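## 3. Materials and Setup

Report draft, 8/2/23

The Floklow project compares small desk organizers for shared study tables. Section 2 covered the fabric trays from Fusska. The present section covers the clear acrylic type, with one divider and two upright compartments, both open at the top.

The organizer was set on a white tabletop and left empty for the first set of measurements. Overhead lights stayed on throughout.

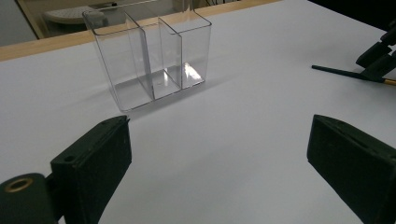 Loading was done in steps of 60 g up to a limit of 300 g, using pens and markers only. Each load was held for 15 minutes before the organizer was checked for sliding or tipping. Loads were placed in one compartment first, then split between the two. The split load was repeated with the organizer turned at an angle to the table edge.

Glare was recorded separately. Clear walls reflect ceiling light, and users at the Bachmann reading room had listed this as a complaint in the December survey. Readings were taken at seated eye height.

Scratch testing used a dry cotton cloth for 1,000 strokes on one outer wall. The inside walls were not tested, as the cloth holder did not fit.

Results for the acrylic type are given in Table 4. The Brornano wire rack is covered in Section 5.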